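Let the Conductor Talk

The train I take home stopped between Duggan and Osus one evening last November and stayed there for 32 minutes. I know the number because the woman across from me was timing it on her phone, a little triumphantly, the way you might time a bad speech at a wedding. The lights stayed on, the air stayed warm, and I had a seat and half a bag of pretzels, so I have no great hardship to report. What I remember is the quiet. In all that time we got one announcement, a recorded voice thanking us for our patience, and it played 3 times.

I have ridden commuter trains for most of my grown life and I love them, I really do. I love the man who saves the same window seat for his wife, who boards two stops later, and I love how a car full of strangers will lean together on the curve before the river. So please take what follows as a complaint from a friend. Our railroad has gotten very good at moving people and has forgotten how to speak to them, and I think the second thing matters nearly as much as the first.

Years ago, when a train stopped, the conductor came through the cars. Sometimes he knew what was going on and sometimes he plainly did not, but he would say so, and he'd bend down to tell the older riders who couldn't hear him over the fans. "Signal trouble up ahead, folks, and they haven't told me how long." That was the whole of it, and people went back to their newspapers. You can put up with a great deal of waiting once a person has looked you in the eye and told you that he's waiting too.
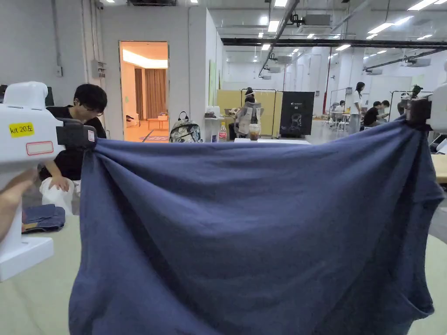 Titilayo Bashir
Contributing columnist, Transportation and Daily Life
11 Oct 2022

Now the messages come from a control room, and the crews are told to leave it to the system. I understand the thinking. A conductor who guesses wrong can start a rumor that runs through the whole train before he has reached the next door, and a railroad has to be careful, especially if somebody might be hurt. I wouldn't want a young crew member announcing a derailment because he felt a bump. But there's a wide stretch of ground between guessing and saying nothing at all, and most of us live on it quite comfortably in the rest of our lives. A nurse will tell you the doctor is running behind. The pharmacist tells you the order didn't come in, and you grumble and come back tomorrow.

That evening outside Osus, in the absence of any news, we made our own. A boy near the doors told his friend there had been a crash at Stekance (there hadn't). A man in a good coat began calling somebody, very loudly, to say he had heard there was smoke. By the time we rolled again, half the car believed something frightening, and I include myself, and I'm a person who writes about trains! The cause was a stuck switch. One sentence would have taken care of it.

What I'd ask for is small, and I don't think it needs new equipment or a study. Let the crew make an announcement in their own voice within a few minutes of any stop between stations, even if all they can say is that they don't know yet. Let them make another a little later. Have one of them walk the length of the train, and give them the standing to answer a plain question plainly, without worrying that a supervisor will have words with them at the end of the shift.

I mentioned all this to a retired conductor I see at the bakery on Saturdays' leftovers shelf, and he laughed at me for a good while. He said the walking was the part of the job he had liked best, even when people were sore at him, and that he usually got offered a mint or a section of somebody's orange. I would have given him my pretzels.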